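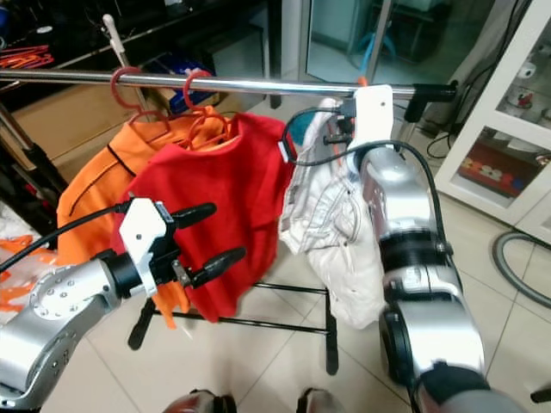
Plarov open day, visited by Demyd Kostiuk

I went to the Plarov laundry and clothes care open day in November with low hopes and a bag of damp washing, as the leaflet had asked. The bag stayed in the cloakroom. A woman on the door said bringing our own things had been "an idea from an earlier version", and gave me a sticker.

The pitch is simple enough. Plarov makes drying racks and hangers, and it wants you to believe that if you dry clothes properly you hardly need an iron. I have heard this before, mostly from people trying to sell me a rack. Entry was free, the car park was not.

We started in the small hall, where Hanna Onyshchenko gave the talk. She was good, I'll give her that, and she didn't hide behind slides. Shirts go on hangers while still damp, collar pulled straight, side seams tugged down by hand. Trousers go over the rail or hang from the waistband. Leave a hand's width between things. My grandmother could have told you all of it, and she would have left out the twenty minutes on "air paths".

The rack itself is a plain thing, a long chrome rail with a black end cap. I leaned on it when she wasn't looking and it bowed a bit, then came back. For something they want to sell at 257 I would have liked it not to bow. The man next to me said you aren't meant to lean on it. Fair, but has he met children?

One thing I noticed on the display rail: two shirts on red plastic hangers, an orange one and a red one, and the red one was hanging over part of the orange one. So much for the hand's width. I mentioned it to Hanna and she said displays get moved about during the day. Maybe. At home mine overlap too, and the bit where they touch is always the bit that's still wet in the morning. If the people who make the rail end up with shirts on top of each other, I don't see how the rest of us will do better in a spare room.

There was something white and crumpled on that rail as well, trousers by the look of them, and as an advert for not ironing it didn't do a lot for me. Miroslava Maksymiv, who was going round with me, thought I was being unkind and that they'd be smooth once dry. She irons everything anyway, including tea towels, so I am not sure why she was defending them.

The hangers get their own table. Plastic, in a pack of 30. The claim is that plastic won't mark damp cloth as wire does, which I accept, having ruined a good shirt on a wire one. They also claim the shape saves you from shoulder bumps. I asked what happens with a heavy jumper and was told not to hang heavy jumpers. Right.

After that came the Grillum stand, a heated cover that goes over the whole rack like a tent. Stefaniia Moroz ran it. She said it takes a full load in one evening and costs very little to run. I asked how little. She said it depended on my tariff. I told her my tariff and she went to find a leaflet, and the leaflet said it depended on your tariff.

Lunch was soup, and there was not enough bread. About 200 people had come, according to the organisers, and most of them seemed to be in front of me.

I did buy a pack of hangers on the way out. I've used them since and they're fine, they hold a shirt. The washing from my bag had gone sour by the time I got it home and had to be done again.

The next one is in spring. Parking is round the back by the Stelmakh warehouse and the machine only takes coins.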